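Fil. Ça fait plusieurs mois que je lis des gens très sûrs d'eux expliquer que les bras robotisés « grand public » vont ranger nos cuisines. J'en monte deux sur une table à l'atelier partagé, sur mon temps libre. Je vous raconte où ça en est, sans musique épique. 1/

Le contexte, vite fait. Un plateau en bois lamellé, un châssis en profilé alu noir, un bras de chaque côté. Le projet s'appelle Limerwood parce qu'il fallait un nom pour le dossier partagé et qu'Irja Heinonen a tapé le premier truc qui lui venait. 2/

La tâche : prendre des petites briques de boisson sur la table et les poser sur une caisse à lattes. Voilà. Un enfant de deux ans fait ça en hurlant et en regardant ailleurs. 3/

Pourquoi des briques de jus ? Parce que c'est léger, que ça a des coins, et que ça coûte moins cher à écraser qu'un verre. J'avais commencé avec des cubes en mousse. La mousse pardonne tout, on se croit génial pendant une semaine. 4/

J'en profite pour dire du mal des démos avec des cubes en mousse. Si votre bras n'a jamais tenu autre chose, je ne sais rien de votre bras. 5/

Côté budget : 2000 euros annoncés au départ, 3757 au dernier pointage, hors plateau. L'écart, c'est des câbles, des équerres, de la visserie, une alim remplacée, et des frais de port. Surtout des frais de port. 6/

Les tutos qui titrent « un bras chez vous pour le prix d'un téléphone » comptent le bras. Ils ne comptent pas ce qui le tient, ce qui l'alimente, ni la deuxième commande quand il manque quatre vis dans la première. 7/

Le plateau, maintenant. 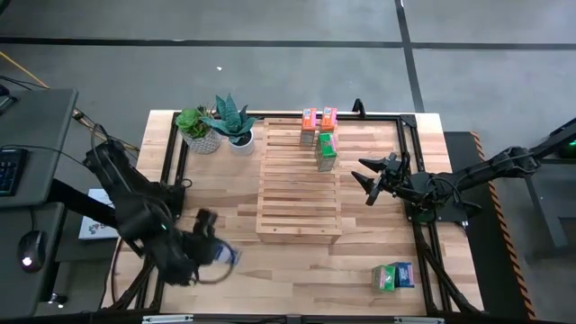 Brique bleue en l'air à gauche, pince de droite ouverte, et mes câbles qui font ce qu'ils veulent.

8/

Regardez la boucle de câble sous le poignet gauche. C'est mon ennemie personnelle. Trop courte, elle tire sur le poignet en bout de course. Trop longue, elle balaie la table et couche tout ce qui tient debout. J'ai essayé la gaine spiralée, le velcro, le collier. Le velcro gagne, de peu. 9/

Les plantes au fond : oui, elles vivent là. Idrisa Kirui les arrose et je n'ai pas voix au chapitre. Elles ont au moins le mérite de me rappeler qu'une zone de travail a des bords. 10/

On me demande souvent si c'est « autonome ». Pour le montage et les réglages, je veux un humain aux commandes, point. Le jour où je dirai que c'est autonome, je donnerai le nombre d'essais et le nombre d'échecs, dans le même post. 11/

Petite grille de lecture pour les vidéos de robots, gratuite :
est-ce que la vidéo est accélérée ?
est-ce qu'on voit les mains de quelqu'un ?
est-ce que l'objet est toujours au même endroit au départ ?
est-ce qu'on voit une prise ratée, une seule ?
12/

Si la dernière réponse est non, je ferme l'onglet. Quelqu'un qui fait ça sérieusement a des ratés plein son disque dur. 13/

Parlons de la caisse à lattes. Très mauvaise idée, que je garde. Une surface pleine, la brique se pose et reste. Sur des lattes, un petit coin qui tombe dans l'intervalle et elle penche. Yae Shimada voulait que je visse une planche dessus. J'ai refusé, par orgueil, puis j'ai trouvé une justification technique. 14/

La justification technique : dans une vraie maison, il y a des égouttoirs, des grilles, des étagères ajourées. Si ça marche seulement sur du plat et du plein, on a fabriqué une machine pour tables. 15/

J'ai passé une soirée entière, jusqu'à 23 h passées, à régler l'inclinaison de la pince. À 45 degrés, on attrape bien la brique mais on la pose de travers. À la verticale, on la pose bien mais le bras cache ce qu'il fait. J'ai choisi un entre-deux qui me déplaît dans les deux cas. 16/

Et il y a la force de serrage. Pas assez : la brique glisse au moment de la rotation. Trop : elle se creuse, la paille se décolle, et vous nettoyez du jus de pomme dans un profilé alu. Le jus de pomme dans une rainure de profilé, c'est pour la vie. 17/

Sigrún Ravn m'a dit « mets un capteur de force ». Tout le monde a toujours un capteur à me vendre. J'ai d'abord changé la vitesse de fermeture, ça coûte zéro. On verra ensuite. 18/

Vu du bout du poignet, ça change pas mal la perspective sur le problème.

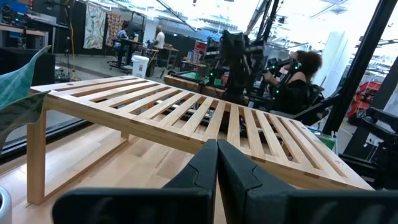

Les deux doigts au premier plan, les lattes juste derrière, l'atelier au fond et du monde au travail.

19/

De là, les doigts mangent le bas de la vue. C'est la partie qui m'intéresse le plus, et c'est aussi celle que j'oublie à chaque fois que je dessine un support sur un coin de papier. On pense « je verrai l'objet ». On voit d'abord sa propre pince. 20/

Et puis il y a l'arrière-plan. Des fenêtres très claires en haut à droite, des étagères chargées, des tissus à motifs, des gens. Tout ça entre dans ce que la machine « voit ». Quand on me vend un modèle « robuste aux changements d'environnement », je pense au jour où quelqu'un changera de place un bout de tissu. 21/

Gros morceau de ce que j'ai appris cette année : la lumière de juillet. Un réglage fait le soir ne valait plus rien le lendemain à midi. J'ai accusé le code, puis la calibration, puis Ga-eun Shin, dans cet ordre. C'était un rayon de soleil. Pardon Ga-eun. 22/

Le rig de téléopération au milieu, je vous vois venir dans les réponses. Le casque, les voyants verts, ça fait très film. Piloter comme ça reste un boulot. La nuque, les épaules, la concentration : au bout d'un moment on fait n'importe quoi et il faut s'arrêter. 23/

Ce qui me gêne dans le discours ambiant, c'est que ce travail-là disparaît de l'histoire. On montre le bras, on coupe la personne. Puis on vous explique que le bras « a appris ». Il a appris de quelqu'un qui avait mal au cou. 24/

Côté logiciel, j'utilise Kutik pour enregistrer les trajectoires. C'est correct. La doc est rédigée par quelqu'un qui connaît déjà la réponse. J'ai testé Meleck avant, abandonné quand une mise à jour a inversé le signe d'un axe sans que je trouve la ligne dans les notes de version. 25/

Un axe inversé sur un bras en mousse, c'est drôle. Sur un bras en métal fixé à une table que vous avez poncée vous-même, moins. Le plateau en a gardé une marque, je la montre aux visiteurs qui veulent « essayer vite fait ». 26/

Ah, et l'arrêt d'urgence. Achetez-le avant le bras. Câblez-le avant le bras. Testez-le avec quelqu'un d'autre que vous, qui appuie au moment où vous ne vous y attendez pas. Chez nous c'est Irja, elle y prend un plaisir inquiétant. 27/

On m'a aussi parlé de Kaijage, un kit qui promettrait la même chose en moins encombrant. Peut-être. Leur page montre de très belles photos sur fond blanc. J'attends de voir un câble. 28/

Est-ce que je recommande de se lancer ? Si vous voulez apprendre la mécanique, l'électricité, la patience et le prix des équerres : oui. Si vous voulez que quelque chose range vos courses, non. Rangez vos courses, vous aurez fini avant que j'aie allumé l'alim. 29/

Je reste moins négatif que ce fil en a l'air. Il y a un moment, quand la pince se ferme pile comme il faut et que la brique ne bouge pas d'un poil, où je comprends très bien pourquoi on y passe ses soirées. Ensuite je tente la même chose avec la brique d'à côté et ça me calme. 30/

Pour les questions déjà reçues en privé : non je ne vends pas les plans, non ce n'est pas une start-up, oui le châssis est surdimensionné. Un châssis trop léger vibre, et quand ça vibre on règle des fantômes pendant des semaines. 31/

Prochaine étape, refaire le passage des câbles côté droit, où ça s'enroule autour du poignet. Et compter proprement les prises ratées dans un tableau, colonne par colonne, avec la lumière notée à côté. Si les chiffres sont mauvais je les posterai quand même. 32/

Si quelqu'un a une méthode pour sortir du jus séché d'une rainure de profilé sans tout démonter, mes messages sont ouverts. 33/33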